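The Soup at the Top of the Hill

Domnica Voicu had never won anything in her life, and she was so excited about losing the Hoani soup contest again that she woke up at four in the morning and started peeling onions.

She loved onions. She loved the way they went from angry to sweet if you only left them alone long enough, and she loved that the whole stairwell would know by breakfast what she was up to. Her grandmother used to make this soup in Stanesora, in a pot so big that two cousins had to carry it, and there was always a spoonful left for whoever came through the gate last. Sour cherries went in at the end. People made a face when you told them that, and then they ate it.

"Cherries," said Digby Nepia from next door, leaning in at the kitchen window in his robe. "In soup. Again."

"Again!" said Domnica, and handed him a cup.

The contest was held at the old hall at the top of the hill, 40 pots in two long rows, and everybody in Hoani climbed up there hungry. Last April there had been rain and a power cut and they'd judged the whole thing by flashlight. Rochelle Henare still swore that was the best year, even though she had voted for her own chowder twice by accident.

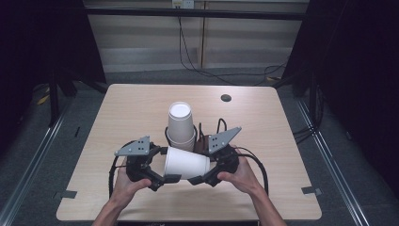
Both hands on it, over the table.

Domnica took the bus up with the pot between her knees, wrapped in three towels. At every bend she hugged it tighter. The driver, a big quiet man named Paora Doolan, took the last corner so slowly that a bicycle passed them.

"Smells like my wedding," he said when she got off.

"Did you have cherries at your wedding?"

He thought about it. "We had a tree," he said.

Oh, that hall! Steam up to the rafters, children under the tables, somebody's uncle tuning a fiddle that didn't want to be tuned. There was a green pea soup and a black bean soup and a fish soup from Bamura with the heads left in, looking very pleased with themselves. Domnica walked up and down both rows before she even took the lid off her own, tasting everything, telling everyone it was wonderful and meaning it every single time. She asked Amr Ramadan for his lentil recipe and he wrote it on her wrist, since neither of them had paper, and the last line went right up to her elbow.

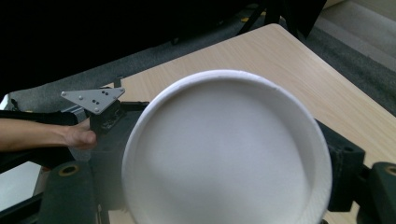
By the time she got back to her place there was a line. She looked behind her to see who they were waiting for. Digby was at the front of it, out of his robe and into a proper jacket, with Paora behind him, still in his driver's cap, and behind Paora most of the passengers from the bus.

"We've been smelling it since the bottom of the hill," a woman told her. "Are you going to open it or not?"

So she opened it, and she ladled until her arm shook. People made the face and then they ate it. One little boy ate the cherries out of his and came back for more cherries. When she reached the bottom there was a single spoonful left, and she held the pot tilted in her lap, looking at the door.

They were reading out the winner by then (the Bamura fish, heads and all, and Domnica clapped louder than anybody) when the door banged open and Rochelle came in, out of breath, her hair full of wind, carrying her chowder.

"Did I miss it? Is there anything left?"

"Come here," said Domnica, and held out the spoon.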